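放映后记|电影来信

打印本页 | 电邮给朋友

上周四放完《渡口以北》,我本来打算回家就写这封信的,结果在厨房里坐着坐着就睡着了,醒来茶都凉透了。所以拖到今天,抱歉抱歉!

先说片子。导演是 Nikau Goodwin,处女长片,片长一百来分钟,我看之前只知道它讲一对姐弟回老家卖房子。听上去是不是很眼熟?每年总要看到那么几部,老房子、旧照片、一顿吵起来的晚饭、最后在车站和解。我进场的时候心里已经把流程过了一遍,还跟旁边的朋友打赌,说半小时之内必有一场雨。

雨倒是真下了(我赢了一杯豆浆),可是下法跟我想的完全两样。姐姐站在屋檐底下等中介,中介迟到了,她就一直等,雨水顺着瓦片往下淌,镜头一直没动,也没有音乐。旁边有个邻居出来收衣服,看了她一眼,进去了,又出来,递给她一把伞,两个人一句话没说。就这么一场戏,我当时就坐直了。

故事发生在一个叫 Ildale 的小镇,河边,冬天旅游的人都走光了。姐姐在外地做会计,弟弟留在镇上修船,父亲去世一年多,房子一直空着。买家是 Comdale 来的一对夫妻,想改成民宿。说起来情节也就这么多了。姐弟俩没有大吵,整部电影里声音最高的一次,是弟弟在院子里冲着一只偷鱼的猫喊。

我特别喜欢它对钱的态度。好多拍家庭的电影一碰到钱就害羞,角色好像都靠空气活着,房子卖多少、怎么分、谁垫了医药费,全都含糊过去,免得显得俗气。这部偏不。姐姐有一个小本子,父亲住院时的每一笔都记着,她念给弟弟听,念到“停车费,42”,弟弟突然笑了,说那天明明是我去停的车。她翻回去看,真的记错了,拿笔划掉。我觉得这个“划掉”比任何一段哭戏都厉害,因为她划得特别慢。后面那本子又出现过一次,我就不剧透了,反正你们看到的时候留意一下封底。

演姐姐的那位女演员之前一直在演舞台剧,所以前二十分钟你会觉得她有点“满”,一个转身都是设计过的,手放在哪儿也太清楚。我一开始挺担心的,可是越往后她越松,到了在船坞里吃冷馒头那场,已经完全看不出在演了。弟弟是个非职业演员,据说真的修过船。他的问题正好反过来,平时干活、走路、骂猫,都好得没话说,一到要讲长台词的地方就开始背书。第三段里有一大段关于父亲年轻时候的独白,我敢说剪掉一半会更好。剪掉三分之二也行。

毛病还不止这一个。中间有一条支线,讲弟弟的前女友从 Etim 回来,开着一辆借来的车,在镇上待了两天就走了。这条线拍得倒是漂亮,夜里过桥那个长镜头我现在闭上眼还能看见,可它跟前后都不怎么搭得上。散场以后大家在门口聊天,有人说她是弟弟想象出来的,有人说她就是来还钥匙的,争得挺热闹。我站在“还钥匙”这一边,不过我也承认,一个人为还钥匙开那么远的车,确实有点说不过去。

声音方面也想夸两句。河水的声音几乎从头到尾都在,屋里关了窗也听得见一点点,闷闷的。直到房子里的家具搬空那一场,水声忽然变大了,空屋子嘛,有回声。我第一遍根本没意识到这是怎么弄的,只觉得后背发凉,第二遍才听出来。对,我看了两遍!第二遍是自己一个人去看的,买的最后一排,边上坐着一位大叔,从头到尾都在很小声地叹气,我猜他家里也有一套房子要卖。

再讲讲摄影,我看到有人嫌它灰。是灰,冬天的河边还能是什么颜色呢。不过它的灰里是有层次的,早上偏蓝,傍晚偏一点脏脏的黄,只有父亲那件挂在门后的雨衣是橙的,从头挂到尾,没人去碰它,也没人提起它。我一直在等有人把它取下来。等到片尾字幕都开始走了,它还挂着。

有朋友问我这片子跟 Goodwin 之前那部短片《磅秤》比怎么样。《磅秤》我是在一个很小的影展上看的,讲一个收废品的老人怀疑自己的秤被人动过手脚,十几分钟,干净利落,结尾特别狠。长片没有那股狠劲了,更愿意陪着人物耗时间,有些地方耗得我也有点坐不住。可要是让我选一部过几年再看,我会选长片。《磅秤》看完你会鼓掌,《渡口以北》看完你会想给家里打个电话(我真打了,我妈问我是不是缺钱)。

映后谈那天人来得挺多,小厅50个座位坐得满满当当,后面还站了几位。导演没到现场,是连线的,信号断了好几次,每次断的时候他都正好张着嘴,全场笑成一片。有观众问他为什么不给姐姐安排一个丈夫或者男朋友,他想了很久,说写的时候确实有过,后来发现这个人每次出场都在打电话,就把他写没了。我很喜欢这个回答。还有人问那只猫,他说猫是镇上的,拍摄那阵子天天来,剧组的鱼它吃得最多。

还问到了结尾。结尾到底卖没卖成,片子里是没有讲明的,只看到姐姐坐在副驾驶上,手里攥着个信封。他说剪辑师和他到现在意见还不一致,他自己也不打算表态。这种答案换个人讲我大概会翻白眼,可是他讲的时候一脸发愁,我就信了。

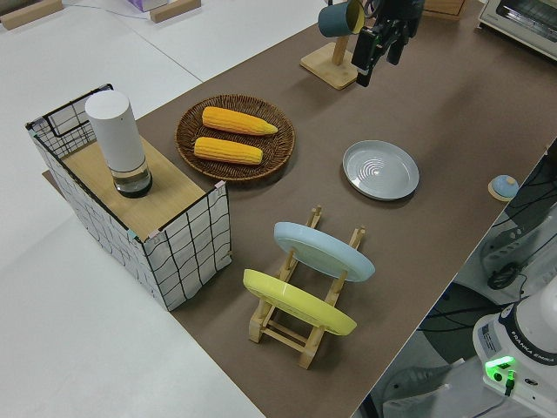 连线结束以后我们又在走廊里站了好一阵子,话题慢慢就跑到“空房子电影”上去了。你有没有发现,搬空屋子的戏,拍得好的导演都会留一样东西不搬走?一个钉子,一张年历,门框上量身高的铅笔印子。《渡口以北》留下的就是那件雨衣。有位从 Pona 专程坐车过来的读者说,她去年帮外婆搬家,最后剩下一个谁都不要的腌菜坛子,在屋子正中间放了一整个下午,她每次经过都绕着走。她讲完大家都没接话,然后有人说,那你最后把它怎么了?她说,带回家了呀,现在拿来放雨伞。

哎,说回来。五月那期信里我抱怨过,今年上半年的新片没有一部让我想写满一页纸的,收到好多回信骂我挑剔,有一封尤其长,列了一串片名让我去补课。我补了其中几部,有两部确实是我看走眼,下次专门写。剩下的我还是维持原判,来信的这位朋友,咱们改天当面吵!

打分的话,我一向不太会打,你们逼着我打我就打:满分五颗星,我给四颗,扣的那一颗里头,半颗是那段独白,另外半颗是海报。海报真的太难看了,姐弟俩背靠背站在一起,底下加一道夕阳,像卖保健品的。整部电影里他们压根没有背靠背站过,也没有夕阳。要是你因为海报而犹豫,请把它忘掉。

还有一个小提醒,去看的话尽量别迟到。开头那三分钟没有一句对白,只有弟弟在拧一颗生锈的螺丝,拧不动,换个扳手,还是拧不动,看着像没什么要紧的。可最后那个信封的镜头之前,这颗螺丝又回来了,没看到开头的人会一头雾水。我第一遍身后那一排就进来三个晚到的,散场时一直在互相问“那是什么东西啊”。

另外几件杂事顺手说了:

上次推荐的那本谈剪辑的书,有人反映买不到,我问过店里,说在加印,到货了我会在信里说一声。

这封信的订阅数到这个礼拜是1191。第一期发出去的时候,收件人里有我妈、我表弟,还有我自己的另一个邮箱。谢谢大家一直没退订,也谢谢那位每期都来信挑错别字的朋友,上期您挑出来的两处都改过来了,“渡”和“度”我保证这回没写错(要是又错了,请轻一点骂)。

下回放的是一部老片子,黑白的,讲一个电梯工人在年三十晚上被困在自己修的电梯里。我十几岁的时候在电视上看过后半部分,一直不知道开头是怎么回事,这次总算能补上了。厅还是那个小厅,片前照例不放广告,可以带热饮,别带瓜子,上回扫地扫得我腰疼。想来的直接回这封信就行,写上几个人,要不要靠走道。看完愿意留下来聊的,门口那家面馆给我们留到十点,老板说这回多备点辣子。

最后更新:2024年6月20日

联系我们:直接回复本邮件即可 | © 电影来信,文字版权归作者所有,转载请先打个招呼 | 返回顶部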